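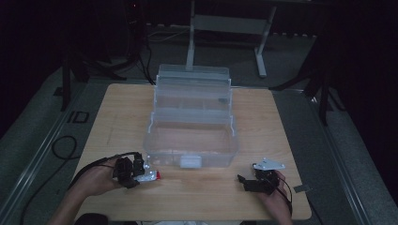

Csaba Antal perguntou-me, num comentário ao texto anterior, porque é que continuo a fazer reuniões de acompanhamento se já temos o plano todo escrito e partilhado. Segundo ele, quem lê o plano sabe o que tem a fazer, e a reunião só serve para repetir em voz alta o que está na folha.

Durante muito tempo pensei o mesmo. No projecto Gova, que acabou em julho, o plano tinha 27 tarefas, cada uma com responsável e prazo. Ao fim de três semanas, oito estavam marcadas como "em curso" e assim ficaram. Ninguém mentia. A pessoa tinha começado, encontrara uma dúvida, mandara um e-mail e estava à espera de resposta. Na folha, isso aparece igual a trabalho que avança.

O que mudámos foi pouco. Passámos a ter uma reunião à quarta-feira, às 9 da manhã, com 14 minutos no máximo. O número saiu de uma discussão parva sobre se deviam ser dez ou quinze e ficou. Só se fala das tarefas paradas. Quem não tem nada parado não precisa de falar, e pode nem aparecer se avisar na véspera.

Acrescentei também uma coluna ao plano com o título "à espera de quem". Se está vazia, a tarefa anda. Se tem um nome, essa pessoa leva a resposta na quarta ou diz em que dia a dá. Na primeira semana o nome que mais aparecia era o meu, o que não foi agradável de ler.

No trabalho para a Groreck, que é o que temos agora, a coluna existe desde o início. O Ferenc Csizmadia queria pôr ainda uma percentagem de conclusão por tarefa. Experimentámos e tirei-a ao fim de duas semanas. Cada um calculava à sua maneira, e havia tarefas a 90% que demoravam mais a fechar do que outras que ainda nem tinham começado.

Quanto à pergunta do Csaba: se a equipa tem três pessoas na mesma sala, acho que dispensava a reunião. No Gova éramos nove, em dois edifícios, e metade só trabalhava no projecto dois dias por semana. Nessas condições não conheço outra maneira de saber a tempo que uma coisa parou.

Falta-me resolver as actas. Por agora escrevo as decisões directamente na linha da tarefa, com a data, e não faço documento à parte. O cliente ainda não se queixou. Se pedir actas formais, volto ao modelo antigo e conto aqui como correu.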